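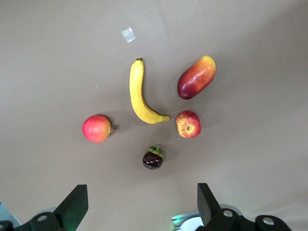 Elisa Rizzi wrote back after the last report that she would like to hear less about the software and more about what the people at the handles do all day, and whether they get better at it. We found this a fair request, and so the report is arranged differently this time.

Progress report to Manninen, second period
Project: Teaching by remote control, Satdale workshop
2026-06-03

Search this site Enter keyword

1. What we did in this period

The main work was recording demonstrations of picking up fruit. One person holds a pair of handles and guides the arm, and the gripper follows the movement of the hands. The view from the wrist is recorded together with the joint positions. Later, the program is trained on these recordings and must try the same task alone.

For the current set we use banana, mango, apple, pomegranate and mangosteen, placed apart from each other on a pale surface. The first instruction to the operator is always the same: choose one fruit, approach it from above, close slowly, lift, and put it down outside the ring. We started with the fruits separated, as we agreed with you in the plan. Touching fruits and piles will come after.

We have now 300 accepted demonstrations. Another 100 were recorded and rejected. Most of the rejected ones have a long pause in the middle, when the operator stopped to think, and the program learns the pause as well as the movement. In the first period we kept such recordings, and the arm used to hang over the table without doing anything. Muammer Başaran went through the old recordings and removed them by hand, which took him longer than we had planned.

2. The operators

We have trained 8 operators. None of them had used remote control for work before. Naa Yakubu leads the training, and she changed it in two ways.

First, new operators now begin by moving the arm by hand, with the motors released, before they touch the handles. They feel where the elbow goes and where the wrist cannot turn any more. This takes one morning. Operators who started in this way produced fewer rejected recordings in their first week than those who started directly with the handles, but the groups are small and we do not want to claim too much.

Second, operators work only from the wrist view in the last part of the training. It is uncomfortable at first. The shape of the fruit decides much of the difficulty in this view: the banana must be taken across its width, so the wrist has to be turned before going down, and a beginner often turns it too late. The mangosteen is small and has its sepals and stem on top, and the operators disagreed if the fingers should close below the sepals or if it does not matter. We asked everybody to go below them, so that the recordings are consistent.

3. Results of the trained program

The program picks the apple and the pomegranate well. The mango is acceptable, although it sometimes rotates between the fingers during the lift. The banana is still weak. Kwabena Ofori thinks that we have too few examples with the banana in different directions, and we will record more of them before we change anything in the training method.

4. Problems

The replacement handles from Estach arrived late and one pair had a loose trigger. We sent it back and continued with the old pair. For this reason, two operators had to share one station for 3 weeks - it cost us recordings, but they also corrected each other's habits, and we may keep the pairs for part of the training.

The written guide for operators is not finished. Ohemaa Asamoah has a draft in simple language, and the Pollville group has offered to test it with people who have not seen our workshop.

5. Next period

Until September we plan to record the banana again with more directions, to begin with fruits that touch, and to finish the guide. We ask for your permission to move the unspent travel money to operator hours. A separate sheet with the amounts will be sent by Muammer Başaran.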